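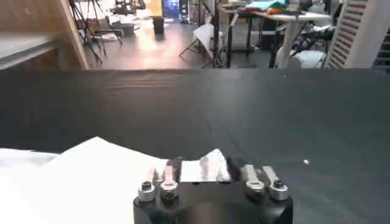
Figure 3. Gripper with a crumpled white-and-silver object between its finger mounts.

4.2 Difficulty scaling in Pindurton

The claim that Pindurton adjusts itself to the player rests mostly on its store page. We logged 2,352 runs by 70 players and found little sign of it. Enemy density rose with the level number and barely moved with skill. Leclerc, the level generator, may well read the player's score, but we could not show that it uses it.

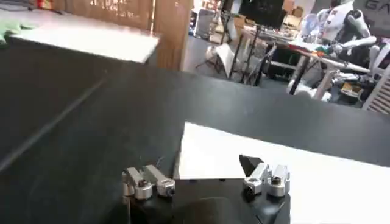
4.3 Comparison with Urkach and Bendach

Urkach fared no better. Only 6 players noticed any change when scaling was switched off, and 2 of those guessed the wrong direction.

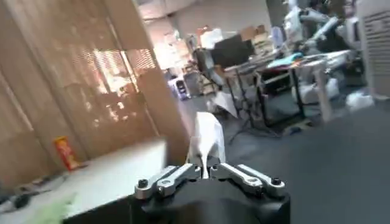 Bendach's colour-coded waves were more popular, though we doubt that popularity says much about balance. Players who liked the look of a wave also rated it fairer, even when they lost.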